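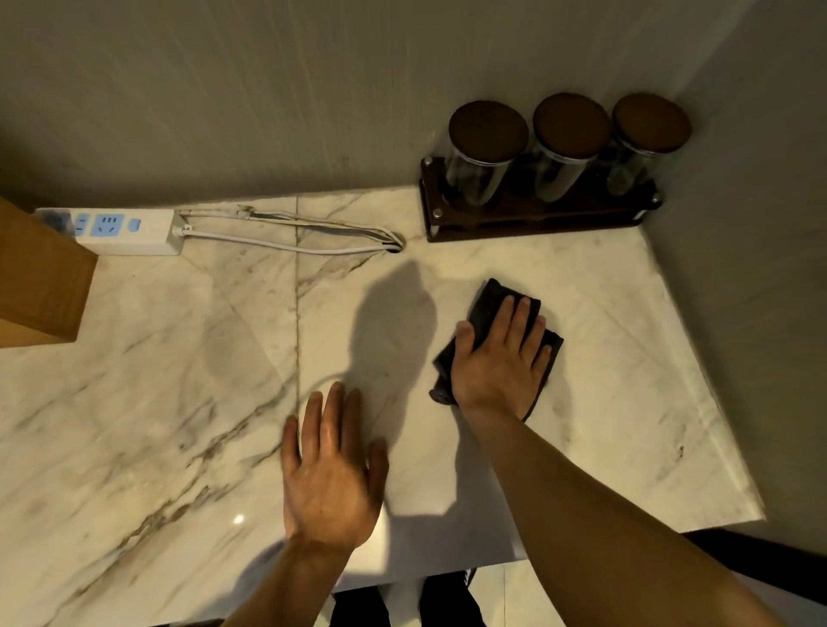 Student Project Report
Home-Built Countertop Wiping Arm (Orkent)
Submitted by Bakari Odera, Brornulcombe Shared Workshop Program

1. Purpose

The purpose of this project was to design and build a small tabletop arm able to wipe a kitchen counter without supervision. The arm, named Orkent, was assembled at the Brornulcombe workshop between January and April. The motion it follows was taken from a person wiping a counter by hand.

2. Equipment

The arm has four joints driven by hobby servos and is mounted on a plywood base. Control is handled by a Noh board, programmed in the workshop. The total cost of parts was $276, which was within the limit set at the start of the term. The gripper was replaced by a flat spring-loaded pad to which a cleaning cloth can be clipped. The base was weighted after the first trial, when the arm tipped forward at full reach.

3. Recording the Wiping Motion 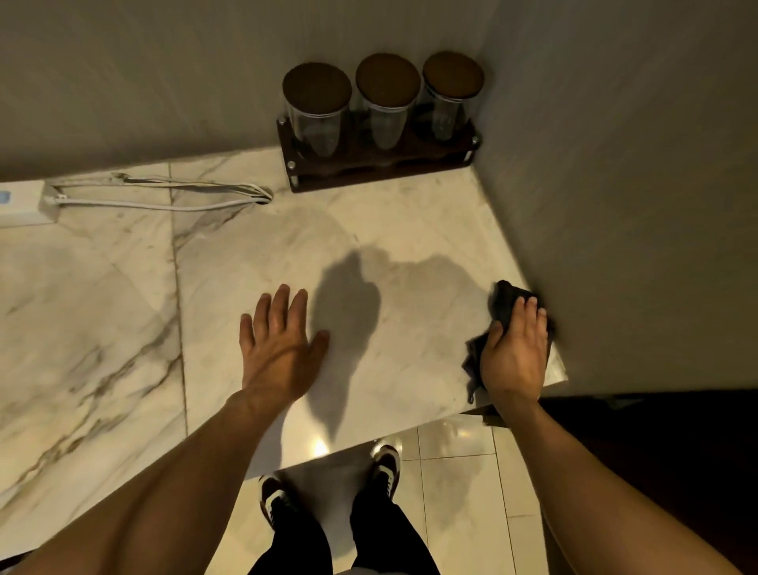
The wiping motion was divided into strokes, and each stroke was stored as a list of joint positions. Open areas of stone were simple to reproduce, as the pad can travel in straight lines at constant pressure. Edges were harder. With the crumpled gray cloth pushed up against the right-hand wall, the fingers curl over the top of it and a loose corner hangs over the front edge of the counter. A flat pad cannot bend in this manner. A separate edge stroke was therefore written, in which the pad tilts before it meets the wall and then moves along it slowly. The three jars in their rack at the back were entered in the software as a blocked zone, together with the power strip and its cables.

4. Testing

Testing was carried out on a spare stone slab in the workshop. A total of 400 strokes were run over the course of the project. The servo readings were saved to a file by the Skitusent logging program, which was set to stop each run at 2000 readings. Early runs left a dry band along the wall. Tilting the pad sooner reduced this band but did not remove it. In two runs the cloth came off its clips, and wider clips were fitted.

5. Limitations

The arm has no means of sensing a stain and wipes all areas equally. The blocked zone must be entered by hand and becomes wrong if an object is moved. The shoulder servo grew hot during long runs, and a rest period was added between strokes.

6. Further Work

A softer pad with a flexible rim is to be made next term. The shoulder servo will be replaced with a stronger model, and the stroke files will be adjusted to suit it. Drawings, code and the parts list are kept in the Orkent folder on the workshop computer.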